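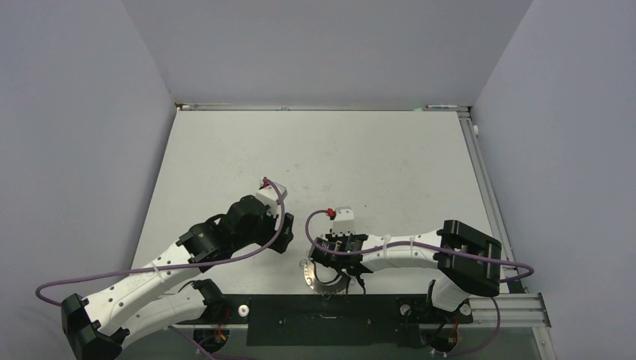 The Ayele Building's lost property shelf has reached the stage where the shelf is also lost. It's under there somewhere, behind the umbrellas. I took over the thing in March from Wing-yan Man, who handed me a key, a ledger and a look of great peace, and I have been learning ever since what people will walk away from. Pens lead the field. Any flat surface in the building will grow one if left overnight, and a slim marker with a red cap lying at the back of a white table is about as typical a specimen as you could ask for. They are never claimed. I have written to all four floors about pens and got one reply, asking whether I had any blue ones.

The rules, for those who joined after the last time I printed them. Found items go in the gray bin by the mailroom with a note saying where and when. "Stairs" is not enough, we have two sets. I write them up on Fridays. Anything with a name on it gets an email, then a second email with a firmer subject line. After 41 days it goes to the charity shop on the corner, which has started to greet me warily.

Why 41? The old policy was six weeks, and Rogério Godoy pointed out that six weeks from a Friday is another Friday, when the shop is shut for stocktaking. So we knocked a day off. It is the only piece of policy in this building I fully understand.

Currently waiting for their owners: one left glove, tan, lined. One right glove, also tan, not lined, and I have already been through this with two of you – they are not a pair. A Duletti travel mug with the lid screwed on so hard that I have decided not to know. A paperback about sailing, bookmark at page 27, which suggests the sailing did not go well. Three phone chargers. A child's rain boot. A set of house keys on a green ribbon, handed in by Chin-lung Ko, who found them in the second-floor fridge. Whoever you are, how have you been getting into your house?

Also a cake tin. It was empty when I got it, and I would like that noted, as there has been talk.

Umbrellas I no longer list one by one. Come and take one. If it's yours, good, and if it isn't, you are doing me a kindness. Hafþór Bisgaard took three last week and brought back four, so please don't all use his method.

A happier item. The brown scarf that hung on the hook by reception through most of last winter has gone home. It belonged to Abdul-Rahman Odoi, who had walked past it twice a day and thought, he says, that somebody else had the same scarf. He has now sewn a label into it. I have asked him if he would do the gloves.

The shelf is open Tuesdays and Fridays from noon until one, or whenever you can catch me near the mailroom holding something. Bring a description of what you lost. "Black, sort of medium" has been tried. The next trip to the charity shop leaves on Monday and the mug is going with it, lid and all.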